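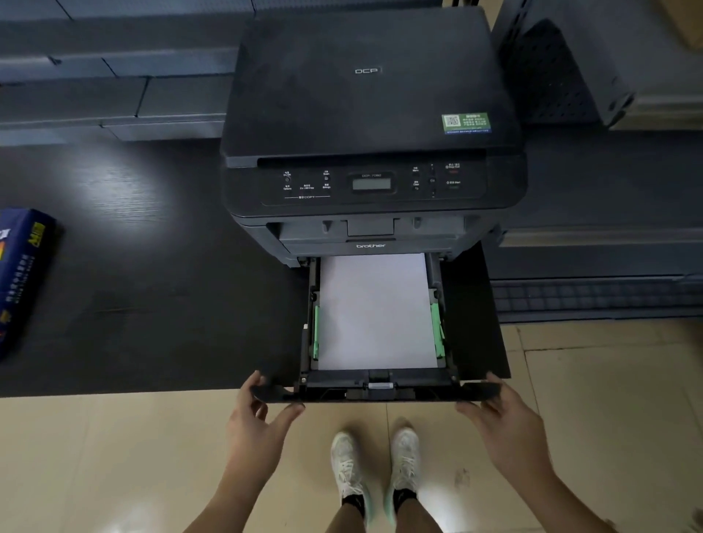 Printer station: Brother DCP-7080 with the paper tray pulled out.

Call for participants: Automation Open Day, Trarden
Reference 2157

Trarden is looking for 12 participants for its open day in June at the Skurnden site. The open day shows visitors how routine office work is broken down into steps that a two-armed robot can attempt. Participants carry out the work by hand at one station while the robot attempts it at a second station across the aisle. Visitors watch both.

No technical background is needed. The work consists of ordinary handling jobs done at a steady pace and in a fixed order.

The tasks

Each participant is assigned to one of two stations.

Printer station. Open the paper tray, remove the stack, square it, put it back, set the width guides against the paper, close the tray, and make one test copy. The cycle is then repeated with the tray empty and a new ream to unwrap. Participants switch between standing on the left and on the right of the table when told to by the station lead.

Parcel station (Menzies room). Take flat cartons from a rack, fold them, load three items from a list, close the flaps, and place the carton on a cart. Cartons are light. The rack's top shelf is at shoulder height for most adults and is not used.

A cycle that goes wrong is finished anyway. Jammed sheets, torn wrappers and dropped items are left for the station lead to record before they are cleared.

Hours and pay

Participants attend one training session and the open day itself. Training starts at 9:30 a.m. and ends at noon. On the open day, arrival is at 8:45 a.m. and the last demonstration ends at 3:30 p.m. Work at the stations is in blocks of 20 minutes followed by a break of equal length. Lunch is provided in the Menzies room after the parcel station closes at midday.

Payment is $168 for both sessions together, sent by bank transfer after the open day. Participants who complete training but are not called for the open day are paid for the training hours at the same hourly rate. Parking is free. Travel costs are not covered.

Requirements

- Age 18 or over
- Able to stand for 20 minutes at a time
- Full use of both hands for gripping and light lifting
- Able to follow spoken instructions in English
- Closed, flat-soled shoes on both days

Left-handed applicants are encouraged to apply. Rings, bracelets and watches are taken off before work at either station. Sleeves must be close-fitting or rolled above the wrist. Participants do not enter the marked area around the robot at any time, including when it is stopped.

Recording

Both stations are recorded on video during training and on the open day. The recordings show hands, forearms and the work surface, and may show legs and feet. Sound is not kept. Trarden uses the recordings to develop its handling software and may show short clips to visitors. A consent form is sent with the offer of a place and must be signed before training starts. Anyone may withdraw before the end of the open day and have their recordings deleted.

How to apply

Apply with the form on the Wamasport bookings page, quoting reference 2157. State your preferred station, your dominant hand, and whether you have taken part in an earlier Trarden session. A résumé is not required. Places are offered in order of application, with some held back to keep a mix of heights and of left- and right-handed participants at each station.

Applications close at 5 p.m. on the last working day of May. Visitors who want to watch without taking part do not need this form and should book a visitor slot on the same page. Visitor groups are admitted on the hour from 10 a.m. through the east entrance.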